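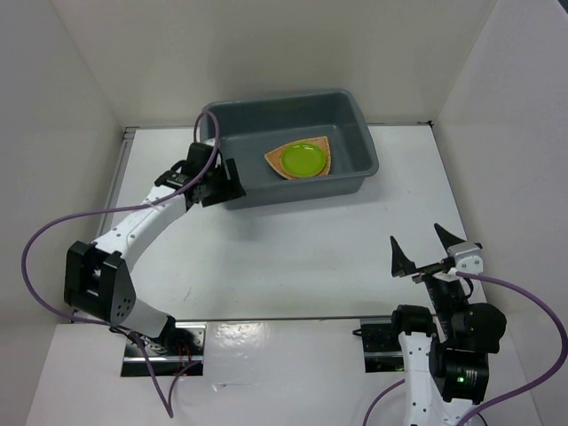 Table Clearing and Storage at the Dimville Student Dining Room: Project Report

Category: Student Projects > Housekeeping and Storage
Print this page | E-mail this page

1. Purpose

The project set out to reduce the time spent putting away place settings after meals in the Manzano dining room. Plates and woven mats had been stored on separate shelves, and the mats were often bent when stacked upright. We tested flat storage in open plastic tubs. A grey tub with sloped sides and a raised rim takes a tan woven mat laid on the bottom and a small lime-green plate on top of it – the order used throughout this report. The mat lies toward one half of the tub floor, with its pointed corner toward the upper right.

2. Method

The dining room holds 200 place settings. Two storage methods were compared in October over 15 meals. In Method A, mats and plates went back to separate shelves. In Method B, both went into tubs, mat first, and the tubs were moved to the Cikalgate storeroom on a cart. Plates were dried before packing. Damp mats were kept out of the tubs until the next day.

3. Results

Method B took less time at every meal where the cart was free. When the cart was in use elsewhere, the two methods took the same time. Mats stored flat kept their shape. Mats placed with a corner against the sloped side showed slight curling at the tip. No plates were chipped under either method.

4. Limits

Only one tub shape was tested. Larger plates were left out of the trial – they did not sit level on the mats. Storage budget is charged to account 2231, and the cost of more tubs has not been worked out.

5. Next Steps

Repeat the trial with a shallow tub and a straight-sided tub. Label the storeroom shelves by setting type.

Report filed 2026-10-15

Contact | Copyright Tralus Student Projects | Back to top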